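Can machines do the housework yet?
Forum: Home and Workshop > Automation
8 replies

sarigul_bench
Posted 9th March

Hello all. I run a small upholstery shop in Bornum and I clean it myself every evening. My nephew says that in 2 years a robot will do it. I would like to believe him, but I have a robot vacuum at home and it still gets stuck on the same rug. So my question is serious: is there any machine today that can wipe a table, carry water and put things back? I am not asking for cooking or folding shirts. English is not my first language, please excuse mistakes.

Prasthorpe_Pete
Short answer, no. Long answer, no, and it will cost you a lot to find out.

gedurine
I don't agree with the short answer. It depends what you call "do". Wiping a flat surface with a cloth is possible for several of the walking machines now. The difficulty is everything before and after: to find the cloth, to make it damp but not dripping, to know when the table is clean. A person does these without thinking, therefore we forget to put them in the list.

I attach one picture, so that we speak about the same thing. 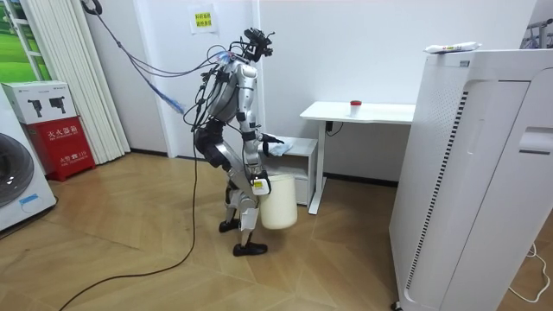

Humanoid with one hand on the cloth, bucket in the other. Cables go up from the head and back.

Please look at the bucket. For me it is the more interesting half. To hold a bucket by the handle while the other arm does a different job is a balance problem, and if there is water inside, the weight also moves. I can't tell from the picture if there is any.

Prasthorpe_Pete
Fine, but look at the cables too. There is one down on the floor behind it in a big curve. In my shop that cable would be under a pallet truck before lunch. And the cloth is all crumpled up. A hand resting on a cloth is a long way from a clean cabinet.

gedurine
I agree about the cable. I did not say it is ready for your shop. I said "no" is too short.

About the cloth, one picture can't show if it wipes well or badly. My own cloth is also crumpled when I wipe.

mopandbucket300
I clean offices for a living, so maybe I am allowed an opinion. The cloth is the easy part of my work. What takes the time is moving what is on the surface. Look at the desk behind, there is a small cup with a red lid. Do you lift it, wipe under, and put it back in the same place? Do you throw it away? With some clients I must ask. A machine that doesn't ask will make somebody angry in the first week.

sarigul_bench
Thank you, this is very useful. In my shop it would be pins and chalk. I don't want a machine to sweep 1000 pins into a bucket.

May I ask about speed? If it needs one hour for one table, but it works at night, I don't mind.

gedurine
At night is a good argument and people use it often. But then nobody is there if it falls or drops the bucket. I would not leave one alone with water near fabric. Ask me again in May, I will visit a trade show and I will try to see one working without a person standing next to it.

Prasthorpe_Pete
Buy a better vacuum and pay a student for the tables. That is my last word on it.

mopandbucket300
Or pay a cleaner, Pete. We bring our own bucket.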